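Section 2: Setting up your drinks fridge

Right, you've got your Futlow out of its box and you've found the bag of bits taped inside the door (if you haven't, look behind the salad tray, mine was there). I've set up more of these than I care to admit, first at home and then for half my street, so I've written this part the way I'd talk you through it in your own kitchen. Get a cup of tea and read it all once before you start.

Before you plug it in

1. Stand the fridge upright where it's going to live and leave it there for 24 hours. Yes, a whole day. It has probably been on its side in a van, and the oil in the compressor needs time to run back down. I rushed this with my very first one and it groaned at me for a week.

2. Check the gap behind it. You want 100 mm between the back of the fridge and the wall, and a bit of breathing space at the sides too. Don't push it into a tight cupboard unless you've got the built-in model, the Futlow Lau, which blows its warm air out at the front.

3. Level it. The two front feet screw in and out by hand. Put a spirit level on top, or a saucer with a little water in it if you can't find yours (I never can). Aim for dead level side to side and a tiny lean backwards, so the door swings shut on its own.

4. Wipe the inside with warm water and a drop of washing-up liquid, then dry it properly. No bleach please! It makes the door seal go sticky and you'll smell it every time you fancy a lemonade.

CAUTION: Don't use an extension lead, and don't share the socket with a kettle or a toaster. Use a wall socket you can reach without moving the fridge.

First switch-on

5. Plug in and press the snowflake button until the light goes green. You'll hear a click, a hum, and maybe a gurgle that sounds like somebody's tummy. All normal.

6. Set the dial to 2 and shut the door. Leave it empty until the light stops blinking. If you fill it with warm drinks straight away it'll get there in the end, but it has to work a lot harder.

7. Now put your shelves in. They slide along the ribs on each side, and there's a little lip that goes at the back. If a shelf rocks, it's upside down. (Ask me how I know.)

NOTE: The bottom shelf is shorter than the others to clear the hump over the compressor. It only fits in one place, so start with that one and work up.

Loading it

I like to keep each drink in its own column, front to back, so I can take the front one and know that the next one along is the same. It also means I can see from the sofa when we're low on ginger beer, very handy. Put new cans in at the back and pull the older ones forward.
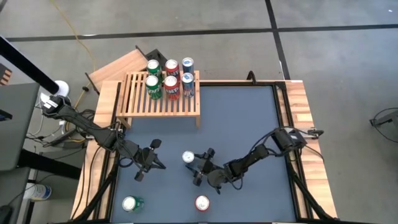
Can I put bottles and cans on the same shelf?

Go ahead, as long as the bottles are standing up and the door closes without touching them. Tall bottles do best on the lower shelf, where you've got more headroom, and I keep glass well away from the back wall in case it gets too cold there.

8. Leave a finger's width between the drinks and the back wall. Cold air comes down there, and anything pressed up against it may freeze. A frozen can of fizz is no fun to clean up after.

9. Don't cover the whole shelf with a tray or foil. The air has to get through to the shelves underneath.

10. Spread the weight. Each shelf takes 19 kg, so a full row of cans is no bother at all, but please don't stand a beer keg on one.

CAUTION: Never keep medicines or raw meat in this fridge. The temperature goes up and down far more than in a kitchen fridge, and drinks don't mind that but chicken certainly does.

If it isn't cold enough

Give it a full day first. Then try shutting the door on a strip of paper. If the paper slides out easily, the seal isn't gripping, so warm it gently with a hairdryer on low and press it back into shape with your fingers. Still no good? Turn the dial up one notch and wait until the next morning before you touch it again. Fiddling with it every hour just muddles things.

Next up is Section 3, where I get on to defrosting and swapping the door over to open the other way. You'll want a crosshead screwdriver for that.

Written by Yanti Tjoa for Dritamow Home | Contact us | © 2021 Dritamow | Back to top

Related guides
Section 3: Defrosting and changing the door side
Futlow Lau: fitting under a worktop
Hurken ice maker: first clean and first batch
What the blinking lights mean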